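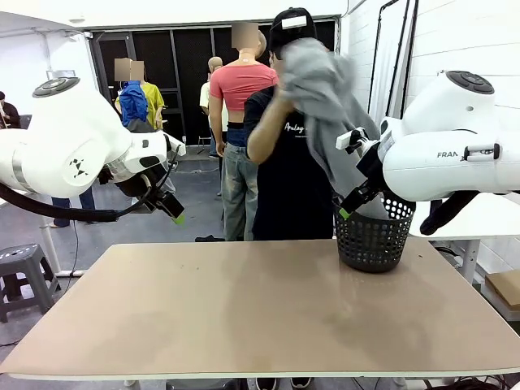 Grey garment and small black basket, on the big table.

From: Albertina Leitão
To: Adstead Clothes Swap list
Date: 19 Feb 2021
Subject: Re: Baskets for the sorting table

Hello all,

Answering Oddur's questions in one go, as a couple of you wrote to me separately asking the same things.

Oddur Steinarsdóttir wrote:
> I have been asked to get baskets for the June swap and would like to
> order before the price goes up. Are we keeping the small black ones
> with the holes, or going back to the deep crates? My own view is that
> the crates hold more and we would need fewer of them. Also, does
> everything really have to be lifted out and looked at again on the
> table? Last time we had over 600 pieces in and the sorting was still
> going on when the doors opened. Could we not check things when they
> are handed in and leave it at that?
>
> Oddur

Please get the small ones. The crates do hold more, but once they are full of jumpers it takes two people to shift one, and whatever is at the bottom stays there. With a small basket you can see what you have got, and it sits on the table without taking up the space you need for folding. The holes are handy too, as you can get your fingers through them to pull a basket towards you. Clellum had them in black and in white when I last looked. Black shows the marks less. I would not bother with lids.

On checking, I would like to keep the second look. The person on the door has a queue and only sees the top of the bag. At the table you can hold the thing up by the shoulders, close to your face if need be, and look at the neck, the cuffs and under the arms. Grey and navy are the worst for this. A mark that shows at once on white can be missed on grey cotton until it is up against the light.

Where we lose time is the folding. Last June people folded each piece as it came out, and then somebody else unfolded it to find the size. I suggest this order:

Take it out of the basket and hold it up.
Read the size label and call it out.
Fold once, lengthways, and put it on the right pile.
Anything with a hole or a stain goes back in the basket, unfolded.

Proper folding can wait until the pile goes to the rail or the shelf.

The big beige table is fine for all this - it is smooth, so nothing snags - but it wants a wipe with a damp cloth before any pale clothes go on it. The Jekivo spray left a smell last time, so plain water please.

Oddur, if you send me the Clellum price I can let you know the same day. I still have two rolls of size stickers at home and will bring them.

Albertina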